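Third dashcam in four years, so I suppose I'm the target audience. The first one melted its own sticky pad on the A1 and landed in my lap, the second recorded beautifully right up until the night I needed it, and now I've got a Prandik Duo, which I've been using since the middle of May for private hire work, mostly evenings and mostly airport runs.

I'll say straight off that I bought it with my own money after an argument with a passenger over a cleaning charge. No punches, nothing like that, but he told the operator I'd sworn at him and locked the doors, and it was my word against his for nine days while I wasn't getting jobs. So what I wanted was a camera facing the cabin, with sound I could switch off, and footage I could find again without needing a degree.

## Fitting it

Easy enough! The front unit goes behind the mirror and the cabin one clips underneath on a short arm. The cable is long enough to go round the headlining and down the pillar in my estate, though Bello Dauda, who drives a much bigger eight-seater out of the same office, had to buy an extension for his. The trim tool in the box is rubbish, by the way. Mine snapped on the first bit of pillar and I finished the job with an old loyalty card (sorry, coffee shop).

You also get two window stickers telling passengers they're being recorded. Use them. My licensing conditions insist on it and yours probably do as well, so check before you switch anything on.

## Picture and sound

Daytime is lovely. Number plates are readable at town speeds, and the cabin view takes in both back seats if you tilt it down a touch. At night it's more mixed. The infrared lights do the job inside the car, so faces are clear even on unlit lanes, but the front camera smears anything with bright headlights behind it. Saodah Nair has the Skemico at the same sort of money and we sat in the car park one night comparing clips over a bag of chips. Hers is better out of the windscreen, mine is better inside. For my purposes that's the right way round.

Sound is off by default and there's a proper chunky button to turn it on, with a red light the passenger can see. I really like this. You press it when someone starts getting lairy, and a couple of times the light alone has seemed to calm things down a bit (or maybe they'd just run out of steam, who knows).

## The app

Oh dear. It wants you to make an account, it wants your location, and it logs you out whenever it feels like it. Pulling a two-minute clip over the wireless link took so long that I made a cup of tea and something to eat while I waited. Take the card out and put it in a laptop instead, it's much quicker.
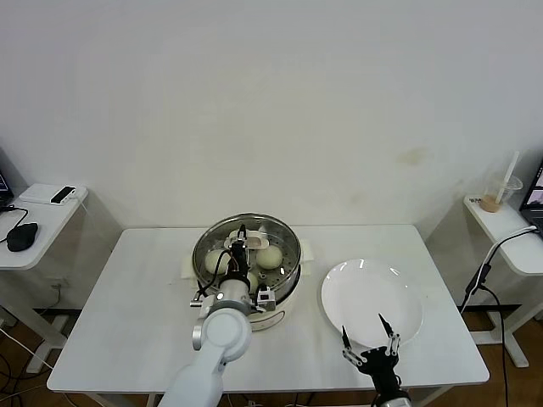 ## When I needed it

Only once so far, touch wood. A lad got in at the station with a mate, decided halfway home that the fare was a con, and started kicking the back of my seat. I pressed the button, told them both they were being recorded, and pulled over by a petrol station where it was bright. They got out and legged it without paying. The fare was neither here nor there, but he'd put his boot through the map pocket.

I sent the clip to the operator that night and had a reply from Damilola Ekpo in the office the next morning. Account blocked, seat repair covered. The time stamp and speed are printed along the bottom of the video, and she said that helped. I've still not heard back from the police, but they've got a copy too.

## Niggles

- The memory card isn't included, and it's fussy. It rejected a Bako card that works fine in everything else I own.
- It beeps at start-up and you can't turn that off, only down.
- The parking mode flattened my battery after two nights, so I've disabled it.
- The manual is printed so small I had to photograph it and zoom in.

## Would I buy it again?

Yes, for cab work. If you only want something for the school run and the odd insurance row, get a single front camera and save yourself the money. Four stars from me, and I'd give it the fifth if they sorted out that app. I've emailed them about the beep as well and will add a note if they answer.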